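Home Contents Chapters Teacher Notes Glossary Contact

Print this chapter E-mail this chapter

CHAPTER 7
Grippers, or Why Your Robot Drops Things

Madalena Quintela

Every fall my robotics class votes on what it wants to build first, and every fall the winner is a hand. I have stopped arguing. A wheeled base would be more sensible, and by this point in the book you have built one, so you have been sensible already and may now have your hand.

The project for this chapter is the Saslow Pickup, which our club has run every October for long enough that the rule sheet has coffee rings older than some of the members. A team has 18 minutes to clear a patch of floor using an arm and gripper of its own design. The objects on the floor are chosen by me. They include foam blocks, bottle caps, a length of string, paper scraps and one grape. Teams always ask about the grape. It must arrive in the bowl looking like a grape.

Last year the top score was 151 points, by a team called Vuvora, whose members had spent most of the semester losing arguments with a belt drive. The lowest score was 17. That team, Inthanon, had by far the strongest gripper in the room. It could crush a soda can, and there were no soda cans on the floor.

You will see the moral coming, but let's get there through the mechanics.

7.1 What a finger has to do

A gripper finger has two jobs. It must reach the object, and then it must press on the object in a useful direction. Beginners put nearly all their effort into the second job. They pick a bigger motor, and then they pick a bigger one than that, and the finger arrives next to the object with tremendous authority and closes on air.
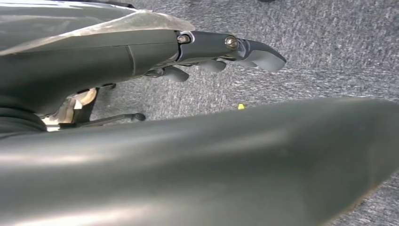
Small objects on a floor are the hardest thing in this chapter, and students never believe me until they have chased one across a room. The trouble is geometry. A block stands up and offers you its sides. A crumb has hardly any sides, so the finger has to come in low, and whatever holds the finger has to come in low behind it. Look at the tiny yellow speck on the gray carpet and then at the size of the fingertip nearby, which is flat and shaped like a paddle with a rounded end. A broad tip like that gives you a generous area to press with. Set against a fleck that small, it also gives you a generous area to miss with. Note the bolt near the base of the fingertip, too. It serves as a pivot, and the angle of the tip at a joint like that one decides whether you meet the floor with a flat surface or an edge. Now consider everything else that has to fit in the same space: the other fingers, the housing, and any rod or cable you hung underneath because there was room on the drawing.

Team Pusham learned this on paper, the cheap place to learn it. They traced their gripper from the side on cardboard, cut it out, and lowered it toward a desk. The motor mount touched first. The fingers were still well above the desk, closing beautifully.

7.2 Carpet is not a table

Most of you will test on a tabletop and compete on carpet. I say this each year and each year I watch it happen. On a smooth table a bottle cap slides until it meets the other finger. On carpet it digs in, tips up, or stays put while your finger rides over it. Fibers also catch on bolt heads, and string catches on everything.

Do your first tests on the surface you will be judged on. If the school will not let you crawl around in the hallway, ask for a leftover carpet square.

Before You Build

1. Make a cardboard side view of your gripper at full size. Lower it to the floor and mark what touches first.
2. Pick three objects of very different sizes. For each, sketch where both fingers would make contact.
3. Write down the smallest object you expect to lift. Put the paper somewhere safe. We will need it in Section 7.5, when you revise it.
4. Buy grapes. Buy more than one.

Section 7.3 begins with friction and the choice of fingertip covering, including the case for and against rubber bands.

Contact the author Copyright Madalena Quintela Back to top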